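Module 4: Vehicle immobilisation, towing and the duty to inspect

These notes cover the second half of the unit on private-property enforcement. Students should have read the Plellatden parking by-law extract before class. Section numbers refer to the course reader and not to the consolidated by-law.

## 4.1 Sources of authority

A tow from private land can rest on one of three footings: contract (signage plus entry), statute or by-law, or the common-law right to remove a trespassing chattel. Operators commonly plead all three. The footing matters because each carries its own notice requirement and its own ceiling on fees.

- **Contract.** The sign must be legible from the driver's seat at the point of entry. A sign posted only at the rear of a lot does not bind.
- **By-law.** The removal must be requested by an authorised person, in writing or by a logged call. A standing authority signed by the property manager is sufficient if it has been renewed within the licence year.
- **Common law.** Available only where removal is reasonable and the chattel is taken no farther than necessary. Storage charges are difficult to recover on this footing alone.

## 4.2 The inspection step

Before the vehicle is lifted, the operator is expected to complete a walk-around. The minimum content is:

1. View the front and rear seats through the glass on both sides. Where tinting or frost obstructs the view, use a torch or clear the glass.
2. Knock and wait for a response.
3. Record the plate, the odometer if visible, and existing damage.
4. Note the time at hook-up and the time of departure as separate entries.

Failure at step 1 is the most frequent ground of complaint. In the reader's data set for Plellatden, 2,797 tows were logged over the licence year and 129 produced a written complaint. Of those complaints, 4 concerned an occupied vehicle. The last group is small but accounts for most of the licence suspensions discussed in section 4.5.

A completed form is evidence that the form was completed. It does not prove that the inspection took place, and entries made in a uniform hand with identical intervals should be treated with caution.
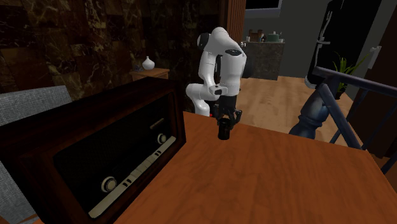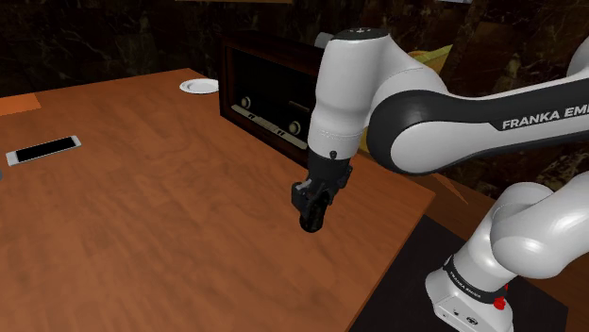 *Figs. 4a and 4b. Robotic arm at a wooden table, rendered views.*

## 4.3 Fire routes

Different considerations apply where the vehicle is stopped in a designated fire route. No grace period is available, and the driver's intention to return promptly is irrelevant to liability. It may be relevant to penalty. The operator's duty to inspect is unaffected: urgency in clearing the route shortens the waiting time after the knock but does not remove the obligation to look.

Where an occupant is found, the tow must not proceed. The operator calls police, remains with the vehicle and enters the call number on the sheet.

## 4.4 Stolen-vehicle reports

A lawful tow is often first reported to police as a theft. Operators in Plellatden must therefore notify the dispatch desk before leaving the property. Read *Viline Towing v. Skesis Property Services* in the reader, where the notice was sent after the vehicle had reached the compound. The tribunal found the tow itself valid, disallowed the storage fee and declined to award damages for the owner's taxi fare.

Two points from the decision are examinable:

- the notice obligation falls on the licence holder and cannot be delegated to the property manager;
- late notice is a separate breach and does not void the underlying authority.

## 4.5 Suspension and reinstatement

Suspension is administrative and requires no conviction. The registrar considers the gravity of the breach, prior history, and remedial steps such as retraining. Compare the *Awasthi Recovery* ruling, where reinstatement was made conditional on dashboard cameras and a second signature on each inspection sheet.

## Preparation for the February tutorial

Draft a one-page compliance memo for a new licence holder covering sections 4.2 to 4.4. Cite the reader by paragraph. Memos are due at 4 p.m. on the day before the tutorial.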